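Chairs Still Waiting on the Robots

By Nadhirah Osman

Vuneo wants cafe owners to believe that closing time is about to get easier. The company's pitch for its floor-care robot, now on trial at Cinenstead, is that a machine can put a dining room back in order overnight while the staff go home. Wiping, mopping and straightening the furniture are all on the list. We went to see how far down the list it had gotten.

Chairs are on the list too. At Cinenstead they are mint green, with slatted backs, and moving them is a job for two hands.

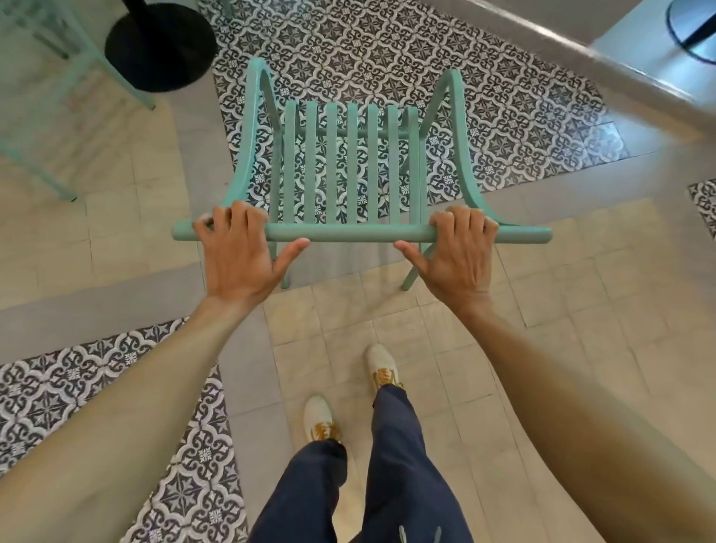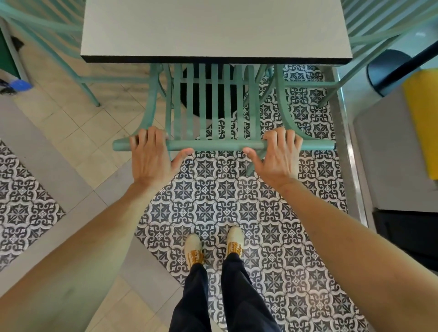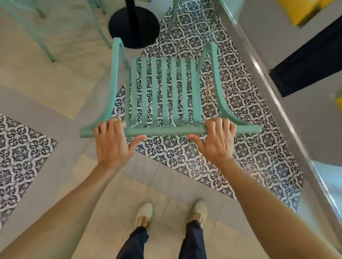

The trial began in June and covers a single dining room. Vuneo says its machine can mop an open floor without help, and on the Sunday night we visited, it did. It went up and down the plain tile at a walking pace and turned neatly at the wall. Then it reached the first group of chairs, stopped, and asked for assistance on its little screen.

It asked again at the next table. Kamarul Hidayat, who runs the evening shift, had stopped looking at the screen by then. He moved the chairs, let the machine pass, and moved them back.

"It's a good mop," he said. "I already had a mop."

Vuneo's brochure promises "full room reset," a phrase the company now says describes where the product is going. The arm that is supposed to handle furniture is sold separately and was not fitted at Cinenstead on the night we were there. A company representative said by phone that the arm had completed 100 chair moves in a row at Vuneo's own test site. Asked what kind of chair, she said it was a standard model chosen for testing, with a flat back and straight legs. Asked how many other chairs were in the room, she said she would have to check. She had not called back by the time this item was finished.

That matters more than the number does. A chair on its own in a bare room is an easy thing to pick up. A cafe chair gets shoved in crooked and tangled up with its neighbor, or left halfway across the aisle with a jacket on it. The person clearing up sees all this without trying. A tug frees the leg, a small lift keeps it from scraping, and the hands know when the rail has come close enough to the table. None of it is written down anywhere, and Hidayat laughed when asked if there was a training sheet for it.

Speed is the other trouble. Vuneo would not give a time for a single chair move. A video on its website shows the arm placing one at a table, and the clip is marked, in small type, as being sped up. We timed Hidayat on one section of the room, from the first chair to the last, and he was done in 29 seconds, talking the whole while.

Then there is the bill. The base machine rents for $739 a month, according to the quote Cinenstead was given. The arm would be extra, and so would what the quote calls "site mapping," which has to be done over if the tables are rearranged. Cinenstead rearranges its tables most weekends.

A rival firm, Karpenko, makes a cheaper cleaning unit and says flatly that it does not touch furniture. Its sales sheet tells the customer to clear the floor first. That is at least a straight answer, though it leaves the slow part of the job with the same people who had it before. Prukusance, which sells service robots to hotels, has said it will show a chair-handling model next year. It said something close to that last year, too.

To be fair to Vuneo, the mopping was fine. The floor came up clean in the open stretches, and the machine did not bump anyone or spill anything while we watched. A big place with wide aisles and benches bolted to the ground might get its money's worth. Hidayat thinks a school lunchroom would be a better fit, or a bus station.

At Cinenstead, though, the hours have not changed. The closing shift is still 2 people, the same as before the trial. The owners were told they could expect to send one of them home early. So far that has not happened on any night, Hidayat said, and on a couple of them he stayed later than usual to get the machine back onto its charger.

The trial runs until the end of the summer. Vuneo says a software update is coming that will let the robot go around chairs it cannot move - leaving the floor under them for somebody else to mop.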